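Breaks, Tables and Hot Drinks: Planning Shared Refreshment Points in Mid-Sized Workplaces
Speaker notes. Running time is 38 minutes with questions held to the end.
Speaker: Dénes Kiss, Workplace Services, Zerata

Opening

Good afternoon, and thank you to the Prostitz working group for the invitation. I have been asked to speak on refreshment points, meaning the places in a building where staff may make a hot drink, refill a bottle, and stand or sit for a few minutes. I will not be discussing canteens or catered meals. Those are covered in the facilities guide, and the session after mine deals with them at length.

(Wait for late arrivals. The doors at the back are slow to close.)

My department looks after nine buildings. The oldest was designed with one kitchen for the whole staff, on the ground floor, next to the loading entrance. The newest has a counter on every level. Most of what I have to say comes from moving between those two arrangements and hearing from the people who work in each.

Background to the survey

Last spring we asked staff in all nine buildings how they used their breaks. We received 3,291 replies. I would ask you to treat the results with some care. The questions were answered by people who chose to answer, and night staff are under-represented. We did not offer a paper form at the Sima site until the second week, and the replies from that site reflect this.

With those limits stated, one result was clear enough to act upon. Staff did not, in the main, ask for better coffee. They asked for a shorter walk and for somewhere to put the cup down. The written comments returned to this point again and again, often in strong language, and I have spared you the strongest.

(Pause here. Someone usually asks whether tea drinkers were counted separately. They were not.)

Placement

A refreshment point should be close to the people it serves, and slightly away from the desks nearest to it. These two aims pull against each other. When we placed a counter directly behind a row of desks on the second floor at Zerata, the staff in that row asked to be moved within a month. Their complaint concerned conversation far more than the machine. A person who is waiting for a drink will talk to whoever is nearest.

We now look for a corner, a widening in a corridor, or the end of a room that already has through traffic. We check that two people can pass behind a third who is standing at the table. We also ask the cleaning staff to walk the route with a full cart before anything is installed. That check was added after our first year, and I recommend it to every organization represented here.

Power and water

Most small machines fill from their own tank, and plumbing is therefore rarely needed at the point itself. There should still be a sink within easy reach. If the nearest sink is behind a locked door, the tank will be filled from whatever is available, including the drinking fountain, and a line will form there.

Sockets should sit behind the appliance or beside it, with the cord kept short. We do not permit cords to cross a walkway, and we do not permit extension strips on the floor. Where a building has no suitable socket, we wait until one is fitted. This has delayed three of our points, and I would make the same decision again.

The table itself

We replaced built-in counters with freestanding tables wherever the lease allowed. A table may be moved when a team moves. It may be repaired or refinished off site. The Zevwood range was chosen for the later buildings after a trial of three makers, and the choice rested mainly on the corners and on the ease of getting a replacement top.

(Next four slides together. Do not speak over them. Allow the room time to look.)

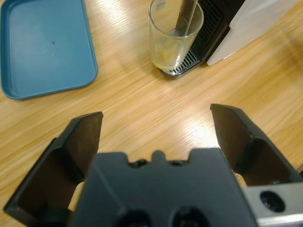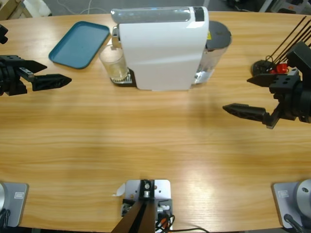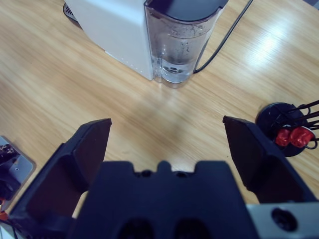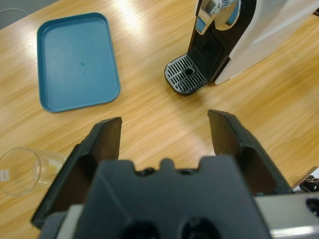
Light wooden tabletop in all four views; coffee machine in all four.

(Resume.)

On finishes, please consult your supplier and obtain the care sheet in writing. We learned this late. At one site a strong bathroom cleaner was used on every table for most of a winter, and the tops went dull and tacky. The staff had been given no instructions and had done what seemed sensible. Each refreshment point now has a card inside the cupboard door stating which cloth and which product to use. The card also carries the extension number of the building desk.

Wood does show rings. Some managers dislike this, and at two sites we were asked to supply coasters. The coasters left the building at a steady rate – we never established where they went – and we have stopped ordering them. A shallow tray holds up better. It keeps spoons, sugar and used capsules in one place, and it can be carried to the sink and rinsed.

Who looks after it

This was the hardest part of the work, and I would ask you to settle it before any money is spent.

In our earlier buildings the duty fell to whichever team sat closest. That was never agreed. It simply came about, and it fell in practice on the same few people, usually junior and usually those who arrived first. Several of them wrote about it in the survey. Their remarks were fair, and my department has apologized to them.

Under the present arrangement, supplies are checked by building staff in the early morning and again after 2 p.m. Users are asked to empty the drip tray if it is full and to take their own cups away. Nothing else is expected of them. Descaling is done by building staff, and the month is written on the card. There is no rota among the teams, and managers have been asked not to create one.

Cost

I am often asked for a cost per head. I have chosen not to present one today. Our figures combine buildings with very different leases, and a single number would mislead you. I am glad to share the full breakdown with any member organization on request.

I will say that the tables and machines were the smaller part of the spending. Electrical work came first, followed by staff time for the two daily checks. If your budget contains only equipment, please return to it before you submit.

Hours and access

Points should be open whenever the building is open. We once closed ours at 6 p.m. to save on restocking, and the evening staff brought in kettles of their own. The kettles had not been tested. The closing time was withdrawn in July and has not been brought back.

Please think also about height and reach. At least one table in each building should allow a seated user to come up to it from the front, with the cups within reach and not on a high shelf. At Sima we got this wrong. The table was suitable and the cupboard above it was not, and the cups now stand in a crate at table level until new storage arrives.

Questions

(Likely questions: milk and refrigeration; capsule recycling; whether visitors may use the points. On milk, refer to the facilities guide. On capsules, say that collection differs from building to building and that a single contract is being discussed. On visitors, yes, if accompanied.)

(Leave the contact slide up. Collect the sign-in sheet from the table by the door.)

Zerata Workplace Services | Contact us | Copyright Zerata, all rights reserved | Back to top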